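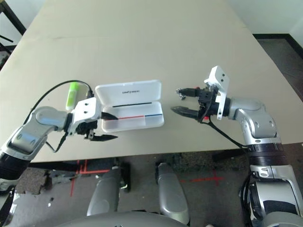

Open box on the big table

Search the notebook Go
Urnesent project notebook
20 Feb 2021, Efthymia Alexiou
3 comments 2 shares

Picking up where I stopped last time, with the Agnes Tull papers. Theano had already done the first pass on the depositions and left me the messy ones (thank you, Theano, I will remember this), so most of today went on the statement of the second overlooker at the Skemeck ropewalk, who writes like a man being chased.

For anyone dipping in: Agnes was a bound apprentice at Skemeck, fifteen or sixteen when she was charged at Firden in 1838 with setting fire to the hemp store. The old county history gives her one line and calls her "a sullen girl of the works". That line has been copied by everybody since, including me in my first draft of the project leaflet, which I'm now quite embarrassed about. I can't find the word sullen in a single one of the witness statements. The matron says "quiet". One of the spinners says "civil enough, but tired".

So, what's new. The indenture! Despina found it filed under the parish, not the works, and it has her bound at eleven, until twenty-one, with a premium paid to the ropewalk. Her mother's mark is on it, a sort of lopsided cross. It also says she is to be "instructed in the art of spinning", and then the wages book has her down as carrying for the whole of the first two years. I've put both in Vrettos and linked them, but the link only shows from the indenture side at the moment. Wilson, could you have a look? I tried it in both browsers and then gave up and had a biscuit.

The overlooker's statement is the real puzzle. He says he struck her "once or twice with the rope end" on the morning of the fire for bad work, and then a few lines on he says he hadn't seen her since the evening before. Both in the same hand, same ink as far as I can judge, no crossing out. The clerk just let it stand. Chrysanthi thinks two interviews were run together when the fair copy was made and I'm coming round to that, though I'd like to see the rough notes before I say so in print. If they survive they ought to be with the Firden sessions bundles. I'm not hopeful, those bundles have been through a flood and at least one very keen tidier.

Money. The fine for loss of hemp is given as 200 pounds in the indictment, and the insurance claim says 200 too, which made me suspicious at first because the stock book only values the store at 110. I got very excited about this for a good hour (fraud! a motive!) and then Despina pointed out that the stock book leaves out the tarred rope kept in the same building. So it might be perfectly ordinary. I haven't dropped it completely. The stock book page wants rereading by somebody who isn't me, and I also had no business calling it a fine, it's the stated value of the damage. I've fixed that in the index and left it wrong here so I don't do it again.

The petition has 29 names on it, all asking for mercy. I've matched some of them to the wages book and they're nearly all spinners from the lower walk, plus a baker I can't place. Two of them signed for themselves and the rest made marks, with the names added by one person, who spells Agnes with two s's the whole way down. I've kept that spelling in the transcription. Please don't correct it, Wilson, I know you want to.

She was convicted, by the way, then the sentence was commuted, and after that I lose her. There's an Agnes Tull in a lodging house return for Firden a few years later but the age is wrong by six years and it isn't a rare enough name round here. Chrysanthi is going to try the married names.

To do, in no sensible order:
- rough notes, Firden sessions, ask whether they can be ordered up before we come
- reread stock book page (Despina?)
- the word in the matron's statement that I have as "cellar" and Theano has as "collar". It matters rather a lot which!
- leaflet text, take "sullen" out
- the baker

I ran out of light at the third page of the spinner's statement, halfway down, just after she hears the bell. Start from there.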